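Sakai楼二层室内安全检查表（附意见）
检查日期：12月15日
检查人：Hauwa Effiong　　复核：Afroza Fakir
范围：二层全部房间、走廊、两部楼梯的二层平台、配电间、设备间及通往屋面的检修口。建筑面积1,899平方米。底层装卸区由Lellau物业另行检查，本表不含。

结果代号：合格；整改（有明确缺陷，限期处理）；观察（暂不处理，下次复查）；未查（注明原因）；不适用。

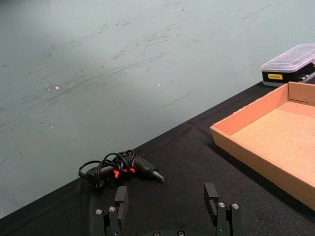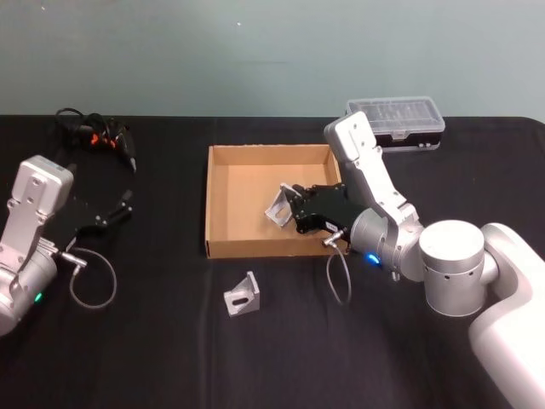 浅色墙面与铺黑布的台面。墙面擦痕见前一张。

填表说明

同一条目涉及多个房间时，以最差一处定结果，备注栏写明位置。整改项须有责任方，不得只写“相关部门”。上次已列整改、本次仍未完成的，结果后加“（延续）”。代号以外的判断写在意见里，不改代号。

一、墙面、顶棚与地面

1.1　墙面有无空鼓、贯穿裂缝
结果：合格
意见：走廊东段外墙侧敲击检查，声音均匀。北侧会议室窗角有一条斜向细纹，宽度与上次标记相同，铅笔标记仍在，不列观察。

1.2　墙面饰面磨损、擦痕
结果：观察
意见：擦痕属表面问题，不影响墙体。重刷按Lellau的年度计划安排，不单独报修。补漆前应先除灰，上次走廊补漆未清底，新旧交界处已起皮。

1.3　墙面受潮、返碱、霉斑
结果：整改
意见：女卫生间与茶水间之间的隔墙，茶水间一侧踢脚上方有返碱，面积比上次大。茶水间水槽下方角阀已更换，漏点应不在角阀。建议打开卫生间一侧检修口，查洗手盆排水横管的接口。查明前不要重新批腻子。责任方：Lellau。

1.4　阳角护条
结果：整改
意见：货梯厅出口左侧护条下端脱开，边缘翘起，高度正好在小腿位置。当场用胶带临时包覆。需重新粘贴或更换，胶带不算完成。

1.5　吊顶板有无缺失、下垂、水渍
结果：整改（延续）
意见：走廊西段缺板两块，吊顶内可见线缆。上次报告中写明由空调检修单位恢复，对方检修后未装回，板材竖放在设备间门后。板材完好，装回即可。档案室上方有一块旧水渍，边缘干硬，颜色无变化，观察。

1.6　地面平整、无绊倒隐患
结果：整改
意见：大开间与走廊相接处的金属压条缺两颗螺钉，踩踏时一端翘起。楼梯乙平台地砖一块松动，未碎。两处均不需停用，设提示牌即可。

1.7　地面防滑
结果：合格
意见：茶水间地垫背面橡胶完好。卫生间清洁后的提示牌在位。入口吸水垫偏小，雨天进出人多时不够用，可加长。

1.8　临时铺设的线缆有无护线槽
结果：整改
意见：大会议室投影线横过通道，只用布基胶带固定，胶带两端已卷。应换硬质护线槽，或从地插取线。地插盒在会议桌下方，可用。

1.9　窗户开启、限位与玻璃
结果：合格
意见：限位器逐扇推拉检查。南侧第三扇限位器动作偏紧，加润滑后正常。玻璃无裂纹。一扇窗的密封条老化，属节能问题，转Lellau工程备忘，不在本表跟踪。

二、疏散通道与出口

2.1　疏散通道净宽
结果：整改
意见：走廊中段打印机旁堆放纸箱，占用通道。纸箱当场移走，但地面上没有画线，估计会再次堆放。要求画出禁放区，并给打印纸另找存放点。档案室外侧的柜子可用，钥匙在前台。

2.2　出口门是否可从内侧不用钥匙打开
结果：合格
意见：两部楼梯的门均为推杆式，单手可开。楼梯甲推杆行程偏长，仍在可接受范围。

2.3　出口门外侧有无遮挡
结果：合格
意见：楼梯平台无杂物。上次放在楼梯乙平台的一辆折叠推车已移走。

2.4　疏散指示标志
结果：整改
意见：走廊转角处的指示箭头朝向旧出口。该出口在上一轮隔断改造后已不通，箭头必须改。此项优先级高，限一周内完成，期间贴临时标志，标志已于检查当日贴好。责任方：Jetora消防。

2.5　应急照明
结果：整改
意见：断电试验，走廊西段一盏不亮，设备间一盏亮起后很快变暗。前者查灯体，后者换电池。其余灯具试验全程保持点亮。建议Jetora下次维保时在灯体背面写上电池更换日期，现在只有台账里有，现场无法核对。

2.6　疏散平面图
结果：整改
意见：墙上张贴的平面图仍是隔断改造前的版本，“您在此处”的位置标注也不对。新图已由Afroza Fakir审过，待打印。换图时把旧图全部收回，不要叠贴。

2.7　集合点标识
结果：合格
意见：位于院内停车场北侧。标牌字迹清楚，冬季天黑早，夜间识别依靠路灯，路灯正常。

2.8　行动不便人员的疏散安排
结果：观察
意见：有书面安排，疏散椅在楼梯甲平台，外罩完好，皮带无破损。参加过培训的人员名单里有两人已调离，名单需更新。下次演练时实际使用一次疏散椅，不要只做讲解。

2.9　疏散演练记录
结果：合格
意见：记录完整，有用时、参加人员和问题清单。问题清单中“广播在档案室听不清”一条，见4.6。

三、防火门与防火分隔

3.1　门扇、门框完好
结果：合格
意见：门扇无变形。配电间门下部有推车撞击的凹痕，未伤及门芯。Pustlow门业的铭牌都在，其中一块被油漆盖住，刮开后可读。

3.2　闭门器
结果：整改
意见：楼梯乙的门由全开位释放后停在离门框一掌宽处，不能自行锁闭。调节闭门速度后有改善，小角度释放时仍关不严。闭门器底座有油迹，应更换，不再调节。

3.3　门缝
结果：合格
意见：用塞规检查铰链侧、锁侧和上缝。档案室门上缝偏大，仍在厂家说明书允许值以内，铰链螺钉已拧紧。

3.4　膨胀密封条
结果：整改
意见：设备间门锁侧密封条缺一段，残留段被油漆覆盖。整条更换，不接补。更换后不得再涂漆，刷墙时请施工方贴纸保护。

3.5　是否有人为顶门、楔门
结果：整改（延续）
意见：茶水间门下又发现木楔，已取走。上次的处理办法是张贴告示，无效果。该门白天使用频繁，建议加装与火灾报警联动的电磁门吸。Afroza Fakir同意立项，费用由Lellau报价。

3.6　管线穿墙封堵
结果：整改
意见：缺吊顶板处往上看，新增的一束网络线穿过防火墙，孔洞未封。施工单位留了一团普通发泡胶在旁边，没有使用，也不应使用。须用合格的防火封堵材料，并在孔边贴标签，写明材料名称和施工人。其余穿墙孔的标签齐全。

3.7　竖井检修门
结果：合格
意见：锁闭正常，井内无存放物品。

3.8　玻璃观察窗
结果：合格
意见：防火玻璃标识可见。楼梯甲门上的观察窗贴有活动通知，已揭下，胶痕待清。

四、消防设施

4.1　灭火器在位、压力、铅封
结果：整改
意见：茶水间灭火器不在挂架上，后在大开间打印机旁找到，铅封完好，已放回。档案室一具压力指针在绿区边缘，送检。其余压力正常，检查卡有签字。

4.2　灭火器类型与场所是否相配
结果：合格
意见：配电间为二氧化碳型，茶水间有灭火毯。灭火毯外袋拉带朝下，可直接抽出。

4.3　消火栓箱
结果：合格
意见：箱门可开，水带、水枪、接口齐全。箱前地面无遮挡。走廊东段箱门玻璃有裂纹但未脱落，观察，随下次维保更换。

4.4　喷头有无遮挡、涂覆、悬挂物
结果：整改
意见：小会议室喷头溅有涂料，不得刮除，须更换。档案室顶层架上的纸盒离喷头过近，已通知资料管理人员把最上一层清空。喷头上不得挂装饰物，节日期间尤其要提醒各组。

4.5　烟感探测器
结果：合格
意见：抽查四只，均能报警并在主机上显示正确地址。有一只防尘罩未取下，位置在新做隔断的小间，属施工遗留，已取下并复测，主机显示正常。Jetora请核对该小间在主机图上的名称，目前仍写作“储藏”。

4.6　报警广播的可听度
结果：整改
意见：关门状态下，档案室内声音明显弱于走廊。室内没有独立扬声器。加装一只，或在门外增设一只并复测。卫生间可听清。

4.7　手动报警按钮
结果：合格
意见：用测试钥匙逐个动作，复位正常。楼梯乙旁的按钮被一盆绿植遮住半边，已移开。

4.8　报警主机
结果：合格
意见：无故障、无屏蔽点。操作日志连续。主机时钟慢几分钟，现场校正。

4.9　维保合同与记录
结果：合格
意见：Jetora维保合同有效，月检记录不缺页。记录中的“正常”应写明测的是哪几个点，目前整页只有一个总勾，复查时无从对照。

五、电气

5.1　配电箱前净空与标识
结果：整改
意见：配电间门口净空合格，但二号配电箱回路标签与实际不符，标为“会议室插座”的回路实际带茶水间。此项在断电检修时有触电风险，限两周内逐路核对，重贴标签。核对前，任何检修以验电为准，不以标签为准。

5.2　漏电保护试验
结果：合格
意见：试验按钮逐个按动，均跳闸并可复位。仪表测试由外部电工完成，报告附后。

5.3　配电箱温度
结果：合格
意见：满负荷时段用红外测温，接线端无明显温差。一号箱一颗端子螺钉偏松，由持证电工断电后紧固。

5.4　插座与面板
结果：整改
意见：大开间东墙一只插座面板开裂，已贴封条停用。茶水间水槽旁的插座防溅盖缺失。其余面板牢固。

5.5　接线板串接
结果：整改
意见：在两张工位下发现接线板接接线板，末端带取暖器。取暖器当场拔下。原因是靠窗工位插座不足，单靠检查拔不完，应增设固定插座。请电工随5.4一并报价。

5.6　便携电器检测标签
结果：观察
意见：多数在有效期内。茶水间的烤面包机、前台的碎纸机标签过期，停用待检。员工自带的充电器目前不在检测范围，制度上是否纳入，由Afroza Fakir决定。

5.7　取暖器管理
结果：整改
意见：制度要求登记，登记簿里的台数少于实际。要求使用部门补登，无倾倒断电功能的一律退回。取暖器与可燃物间距应超过400毫米，检查时有一台紧靠文件柜。

5.8　充电设备
结果：合格
意见：叉车充电在底层，不属本表。二层只有手持扫码枪的充电座，摆放在不燃台面上，周围无纸箱。电池外观无鼓包。

5.9　备用发电机
结果：合格
意见：累计运行1,371小时，与台账一致。带载试车由Lellau执行，记录有签字。油位正常，排烟口防雨帽在位。启动电池端子有轻微氧化，清理后涂凡士林。

5.10　防雷与接地
结果：未查
意见：检测单位尚未出报告。报告收到后由Hauwa Effiong补填本项，不另开新表。

六、照明、通风与温度

6.1　工作面照度
结果：整改
意见：档案室最里面一排架间不足200勒克斯，原因是灯具与架子走向垂直，架子加高后挡光。移灯或加灯均可。加装的灯不要用夹式，夹式灯会碰到4.4所说的纸盒。

6.2　走廊与楼梯照明
结果：合格
意见：楼梯甲感应灯延时偏短，人走到半层时熄灭一次。已调长延时，复测可走完整段。

6.3　灯具固定
结果：合格
意见：吊线灯逐一轻拉检查。一只灯罩卡扣断裂，已取下灯罩，灯体可继续用，待配件。

6.4　新风与排风
结果：观察
意见：大会议室满员时闷。风口风量符合设计值，设计人数少于现在的使用人数。短期内限制人数，长期看是否改风管。风口滤网积灰，清洗周期可缩短。

6.5　空调冷凝水
结果：合格
意见：接水盘无积水，排水管坡度正常。档案室上方旧水渍与空调无关联迹象。

6.6　室温
结果：合格
意见：上午和下午各测一次。靠窗工位偏低，坐在该处的人多使用取暖器，见5.5和5.7。窗密封条更换后再测。

6.7　卫生间排风
结果：整改
意见：男卫生间风机有异响，叶轮擦壳。风量尚可，先停机调整，不要拖到轴承损坏。

七、存放与货架

7.1　货架固定与限载标识
结果：整改
意见：档案室货架已与墙固定。设备间的一组轻型货架未固定，顶层放有备用灭火器箱，重心高。改放底层，并加墙面固定件。限载标识缺失，向供货方索取数据后再贴，不要自行估算。

7.2　重物存放高度
结果：整改
意见：打印纸整箱放在肩高以上。调整到腰部高度的层板。

7.3　登高工具
结果：合格
意见：两步梯一架，脚垫齐全，铰链锁止正常。铝合金梯的检查标签在有效期内。发现有人踩转椅取物，已口头提醒，并告知部门主管。

7.4　化学品与清洁剂
结果：整改
意见：清洁间有一只无标签喷壶，内有液体，按未知物处理，已隔离。漂白类与酸性洁厕剂放在同一层，要求分柜。安全数据单夹中缺新换的玻璃清洁剂一页，由保洁单位补交。

7.5　易燃物
结果：合格
意见：酒精湿巾整箱存放于清洁间，数量不多，远离热源。喷胶一罐在工具柜中，瓶身完好，盖紧。

7.6　台面、桌面覆盖物
结果：观察
意见：检查覆盖物是否垂到通道、是否盖住插座或散热口、边缘是否固定。小开间一处桌布下沿拖地，靠近走道的一侧已折起。覆盖物若长期使用，请各组自行确认其阻燃性能，并把凭证交前台存档。

7.7　废弃物清运
结果：合格
意见：纸类与其他分开，每日清运。旧显示器堆在设备间一角，等待回收单位，注意不要占用配电间门前。

八、急救与卫生

8.1　急救箱
结果：整改
意见：前台急救箱有三样过期：烧伤敷料、眼部冲洗液、消毒棉片。其余数量与清单相符。箱内有散装药片，无包装，已取出处理。急救箱不放口服药。

8.2　急救员名单
结果：整改
意见：墙上名单与人事名单不一致，一人证书已过期。复训在三月，复训前由楼下值班急救员兼顾，名单上写明电话。

8.3　自动体外除颤器
结果：合格
意见：状态灯绿色，电极片在有效期内。柜门未锁，报警铃有效。

8.4　饮水
结果：合格
意见：直饮机滤芯更换记录齐全。出水口下方托盘有水垢，已通知保洁。

8.5　热水温度
结果：合格
意见：洗手盆出水有恒温阀。茶水间开水器有烫伤警示，龙头带防误开装置，弹簧有力。

8.6　虫鼠防治
结果：合格
意见：诱饵站在位，有编号，上次服务单无异常记录。茶水间橱柜后有面包屑，清掉即可。

九、屋面检修口与高处作业

9.1　检修口上锁
结果：合格
意见：钥匙在Lellau，取用有登记。

9.2　固定爬梯
结果：观察
意见：爬梯下端第二档表面有锈，未见减薄。除锈后补漆，三月复查时再看焊缝。

9.3　防坠锚点
结果：未查
意见：当日风大，未上屋面。锚点检测证书有效。补查前，任何人上屋面按无锚点处理，须另行审批。

9.4　作业许可
结果：整改
意见：抽查近期许可单，网络布线那一张没有结束签字，也没有写明穿墙孔已恢复，与3.6的问题相对应。今后许可单关闭前须由Hauwa Effiong或其指定人到场看一眼，附封堵标签号。

十、整改汇总（按优先级）

甲类，一周内：2.4疏散箭头；2.5应急照明；3.2楼梯乙闭门器；3.6穿墙孔封堵；7.4无标签液体及分柜。
乙类，两周内：1.8护线槽；5.1回路标签；4.4喷头更换；3.4密封条；8.1急救箱。
丙类，三月复查前：其余整改项。1.3须先报告查漏结果，再定修复日期。
观察项不设期限，复查时逐条填写，不得以“同上次”代替。

十一、复核意见（Afroza Fakir）

1.2同意列观察。请在Lellau年度计划里注明具体墙段，上一份计划只写了“二层部分墙面”，施工方少刷了一段，也没法追。

1.5吊顶板一项已延续一次，再延续就改由我方装回，费用从空调检修单位的尾款中扣。

2.8名单更新不必等演练，先改。

5.1两周偏紧，外部电工排期满。可分两次做，二号箱在前。分次期间箱门内侧贴警示，写“标签未核对”。

5.5固定插座按靠窗工位实际用电需求报，不要按图纸上的工位数报，图纸没改。

7.6阻燃凭证的格式不限，供货单复印件加材料说明即可。

9.3补查日期由Lellau提出，避开除雪作业。

十二、检查人答复（Hauwa Effiong）

5.1改为分次，二号箱先做，警示已贴。
1.2墙段编号沿用竣工图轴线号，随年度计划一并发出。
3.5门吸报价收到后转复核人。茶水间门到安装为止每日下班前看一次，由值班人员签在交接本上，不另立表格。
4.1档案室灭火器送检期间用备用件顶替，备用件取自设备间货架顶层，7.1移位时请把空位一并登记。

分发：Lellau物业、Jetora消防、前台存档一份。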